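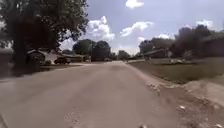 Forum › Autonome Systeme › Wahrnehmung & Lokalisierung
Thema: Fahrbahnrand ohne Markierung – Ergebnis mit Schattenmaskierung

spurlos_k
4. September 2026
So, endlich Zahlen. Kurz für alle, die den alten Thread nicht kennen: Lieferroboter, Monokamera, Wohnstraßen ohne Mittellinie, ohne Randlinie, ohne Bordstein. Das Netz soll nur sagen, wo der Asphalt aufhört. Klingt banal, ist es nicht.

Basis ist das Segmentierungsmodell aus Sirnudon, unverändert. Neu: vor dem Training werden Schattenkanten künstlich über die Straße gelegt, zufällige Form, zufällige Härte, Label bleibt gleich. Die Methode hat Amrit Turcotte im August bei uns im Labor vorgestellt, ich hab sie nur nachgebaut und auf unsere Daten losgelassen.

Testset: 400 Bilder, alle aus Wohnstraßen. Mittlerer Fehler am rechten Rand vorher 60 cm, jetzt 10 cm. Links wird es auch besser, aber da trau ich den Labels nicht, deshalb keine Zahl.

Das Bild oben ist so ein typischer Kandidat. Links der Baumschatten quer auf dem Asphalt, rechts der Schotterstreifen, der einfach so in die Wiese übergeht. Das alte Modell hat auf der Schattenseite die Straße an der Schattenkante enden lassen. Neues Modell geht drunter durch.

Code kommt, wenn ich aufgeräumt hab. Fragen gern.

bordsteinkante
Schön. Aber 60 auf 10 ist mir zu schön. Wie ist denn rechts gelabelt? Bei so einem bröseligen Rand gibts doch keine Kante. Fängt der Rand beim ersten losen Stein an oder da, wo der Asphalt gebrochen ist oder erst beim Gras?

spurlos_k
Erster durchgehender Bruch im Asphalt. Schotter zählt als nicht befahrbar. Steht so in der Labelanleitung von Zidholm, haben alle bekommen.

bordsteinkante
Und haben sich alle dran gehalten?

spurlos_k
Hm. Meistens.

Lucie Beaulieu
Ich hab einen Teil davon gelabelt und sag mal: nein. Im Vordergrund kein Problem, da sieht man die abgebrochenen Stellen. Weiter hinten ist das Raten. Irgendwo auf halber Strecke hab ich eine gerade Linie zum Fluchtpunkt gezogen und gut. Die anderen vermutlich auch. Wenn das Modell dann ebenfalls eine gerade Linie zieht, stimmt es natürlich prima mit mir überein.

spurlos_k
Ok, das ist ein Punkt. Der Fehler ist aber nur im Nahbereich gemessen, hätte ich dazuschreiben sollen. Alles, was weiter weg ist, fliegt aus der Auswertung raus. Sorry, war gestern spät.

dr_kalman
Frage zur Methode. Ihr legt Schatten drüber, das Label bleibt. Damit bringt ihr dem Netz bei: Helligkeitssprung ignorieren. Der Übergang von Asphalt zu Gras im Schatten ist aber oft auch nur noch ein Helligkeitssprung. Bei eurem Bild wird es unten links ja ganz dunkel und verwaschen. Was macht er da?

spurlos_k
Da ist er unsicher. Konfidenz sackt ab, Kante wandert etwas nach links. Lieber so als vorher, da ist der Roboter vor jedem Baum zur Straßenmitte ausgewichen.

dr_kalman
Lieber so? Vorher fährt er zu weit in der Mitte, jetzt im Zweifel in den Rasen. Kommt drauf an, was teurer ist. Ich würd die beiden Fehlerrichtungen getrennt ausweisen. Ein Mittelwert versteckt genau das.

mowi77
seh ich anders als kalman. Zur Mitte ausweichen heißt ausweichen in den Verkehr. Rasen ist Rasen. Da beschwert sich ein Anwohner, mehr nicht

dr_kalman
Bis neben dem Rasen ein Graben ist.

mowi77
dann halt Tiefenkamera dazu, fertig

spurlos_k
Ohne Tiefe war die Vorgabe. Wenn wir die dazunehmen, brauchen wir die ganze Übung nicht.
Getrennt ausweisen mach ich aber, guter Hinweis.

Lucie Beaulieu
Noch was zum Testset. Wie viele verschiedene Straßen stecken da drin?

spurlos_k
3.

bordsteinkante
DREI? 400 Bilder aus drei Straßen?

spurlos_k
Ja. Training und Test aber nach Straße getrennt, nicht nach Bild. Also keine der Teststraßen war im Training. Mehr haben wir gerade nicht freigegeben bekommen.

bordsteinkante
Sauber getrennt, immerhin. Trotzdem, dann ist das ein Ergebnis über drei Straßen. So staubig grauer Asphalt wie auf dem Bild, der ist fast so hell wie der Schotter daneben, das ist ein Sonderfall. Auf frischem schwarzem Belag kann das komplett anders aussehen. Würd ich in die Überschrift schreiben.

dr_kalman
+1. Und die Baseline mit einer simplen Gammaaugmentierung fehlt auch. Bei Vunell haben wir mit sowas schon einen guten Teil vom Effekt bekommen, ganz ohne Schattenformen. Hab keine Zahlen hier, müsste ich raussuchen.

spurlos_k
Gamma hab ich gemacht, war kaum besser als vorher. Schattenkanten sind halt lokal, Gamma ist global. Aber ich lass es nochmal mit drei Seeds laufen, bevor ich hier große Töne spucke.

mowi77
andere frage, was ist mit kleinkram auf dem Belag? Steinchen, weiße Fetzen auf dem Schotter usw. Macht der da Löcher rein?

spurlos_k
Steinchen nein. Die hellen Teile auf dem Schotterstreifen hat das alte Modell machmal als Insel markiert, das neue auch noch. Hat mit Schatten nichts zu tun. Nachfilter wirft alles raus, was nicht zusammenhängt.

Lucie Beaulieu
Der Nachfilter läuft aber bei beiden mit, oder nur beim neuen?

spurlos_k
Bei beiden. Glaub ich. Moment.

spurlos_k
Nachgeschaut: ja, bei beiden. Gleiche Config, nur Augmentierung an/aus. Die Auswertung nimmt das Skript aus dem MacLeod-Repo.

bordsteinkante
Ok, dann nehm ich das "zu schön" halb zurück. Die andere Hälfte, wenn die Labels von zwei Leuten unabhängig gemacht sind. Lucie, hättest du Lust? Ich würd den zweiten Satz übernehmen, nur Nahbereich.

Lucie Beaulieu
Kann ich machen, nächste Woche. Aber dann bitte vorher klären, was mit Einfahrten ist. Da steht in der Anleitung gar nix.

spurlos_k
Einfahrt: Kante gerade durchziehen, als wär keine da. Schreib ich rein und schick euch beiden die neue Fassung.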